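Merkia Pour: handheld gripper demonstrations of pouring between small containers

Maintainer: Jui-lin Chiang
Card last edited: September 21, 2019

Summary

Merkia Pour is a set of 1,108 short demonstrations recorded with a handheld gripper. A person holds the gripper and does the task; no robot arm is used during recording. We built the set to test one question: can a policy trained only on the wrist view learn when to stop a pour, without a scale or a second camera?

Contents

Each demonstration has a video from the gripper camera, the gripper pose over time, and the finger opening width. Poses are given relative to the first frame. Width is in millimeters. There is one folder per demonstration and one plain text file with the task label and the recording site.

There are three task labels: pour, return and set_down. "Return" means moving liquid back into a bottle or other narrow container. It is the hardest of the three and has the fewest demonstrations (389). Sites are Platden and Trendmont. Backgrounds were changed between sessions on purpose, with cloth, cut-out letters, loose objects and different table tops, so that the policy could not lean on one fixed setting.

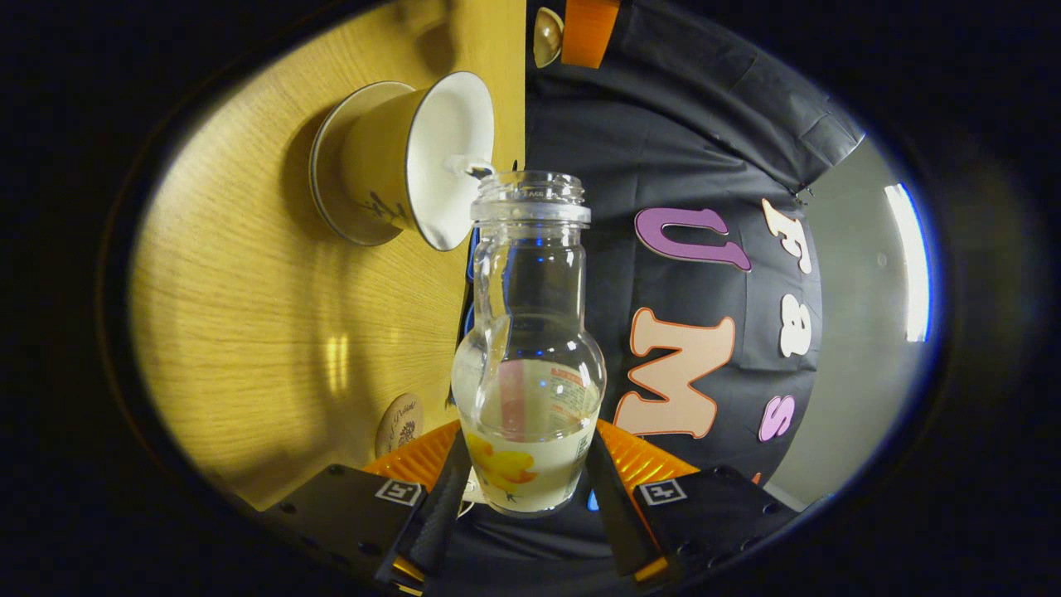

Gripper camera view, uncapped glass bottle held near the base, white cup tipped toward its mouth.

The camera has a wide lens and the corners of each video are black. We left them in. If you crop, crop all demonstrations the same way, and check that both marker tags on the gripper mounts are still inside the crop, or the width values can't be recomputed.

Method

The policy takes two recent frames and the current width and puts out a short run of future poses. We trained it on all three labels together, then again on each label alone. Video was reduced to 30 frames per second before training. Everything else is in config/base.yaml, and the names there match the names in the code.

Results

Training on all labels together did better than training on "return" alone. The gain came mostly at the end of the motion. The single-label policy often began well and then kept tilting after it should have stopped. On "set_down" the two were too close to call.

Clear glass is still a problem. When the container is see-through and the cloth behind it is dark, the policy tends to place the rim too low. Milky liquids were easier than water in every comparison we ran.

Known problems

In 17 demonstrations the pose track jumps partway through. They are listed in bad_pose.txt and the loader skips them by default. Set keep_bad to true if you want them.

Bright ceiling lights wash out part of the view in many Trendmont recordings. We did not correct for this.

Spills were not labeled. Please don't use the set to train a spill detector unless you add your own labels.

Loading

Run load_demo.py with the path to one folder. It prints the label and the number of steps and opens a viewer. The older Shih format from the November release can be read with load_old.py, but width is missing there.

Questions about the data should go to the issue tracker, with the folder name included.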